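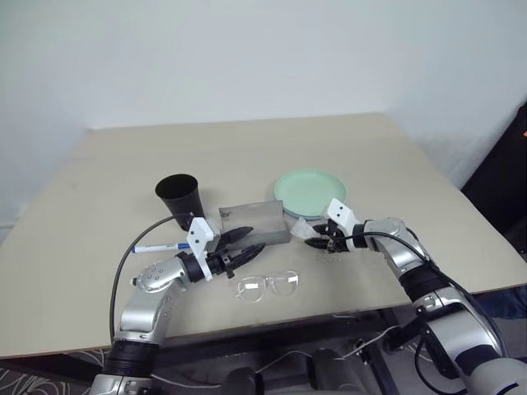
*Photo: Vodmont Community Services*

The Vodmont reuse room will reopen in December after a refit of its sorting area, Vodmont Community Services has confirmed. The room, on the ground floor of the Admasu Building, accepts small household and office items in usable condition and passes them on to residents free of charge.

The sorting area has been repainted and fitted with large beige tables, on which donated goods are laid out before they are shelved. Much of what is received is modest in size: cups, plates, storage cases, marker pens and other desk items. Crockery and stationery will continue to be accepted together, but will be shelved separately once sorted.

In its last full year the service rehomed 3000 items and received visits from 865 households. A further 133 boxes of mixed goods were supplied to the Okix hostel for use in its shared kitchens. The cost of the refit was met by a grant from the Plunura Fund, which also covers the rent of the room until the end of next year.

Residents are asked to observe the following when bringing items in:

- Plates, bowls and cups should be clean and free from chips.
- Pens and markers should be tested beforehand.
- Cases and boxes should be emptied before they are handed over.
- Plastic wrapping should be removed and taken home or placed in the recycling point outside the main entrance.

Loose packaging accounted for a considerable share of the waste removed from the room last year, and the service has asked that particular attention be given to the final point. Electrical goods, knives and glassware cannot be accepted.

Donations will be received from 10 a.m. until early afternoon on each opening day, with a limit of two bags per household per visit. Collection of items does not require an appointment. Organisations wishing to request crockery in larger quantities should apply in writing to the reuse desk at the Admasu Building.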